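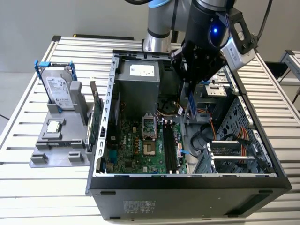
Photo: Khoa Âu / Ginutcombe

News > Community > Fire Recovery > Home Checks

25/07/2022
By Devendra Kanaujia

Ginutcombe Residential Fire Safety Checklist: Wood-Heated Homes, Swai Road

Completed by the inspector with the householder present. Comments are printed as entered.

1. Smoke alarm fitted on each floor. PASS.
Comment: Upstairs alarm replaced in March. Test button sounded on both units.

2. Stove stands clear of walls and furniture. FAIL.
Comment: Armchair to be moved before the stove is lit again.

3. Chimney swept within the past year. NOT SHOWN.
Comment: Householder recalls a sweep but holds no receipt. Tusar Chimney Service has been asked for a copy.

4. No gasoline or other fuel used to light the stove. PASS.
Comment: Kindling and matches only.

5. Ashes kept outdoors in a lidded metal bucket. FAIL.
Comment: Bucket has no lid. One to be supplied from the relief store at Grikik. 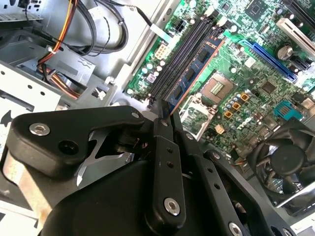

Page 2

6. Two ways out of the sleeping area. PASS.
Comment: Rear window opens fully. Key now hangs beside the door.

7. House number readable from the road. FAIL.
Comment: Number 239 is hidden by the hedge. Crews coming from Grikik would approach on that side.

8. Plan for pets and livestock. PASS WITH COMMENT.
Comment: Cat carrier stored in the attic. Householder advised to keep it near the front door and not to reenter the house for any animal.

9. Water supply for fire crews. PASS.
Comment: Hydrant at around 200 feet, cap free.

Result: Second visit required for items 2, 3, 5 and 7.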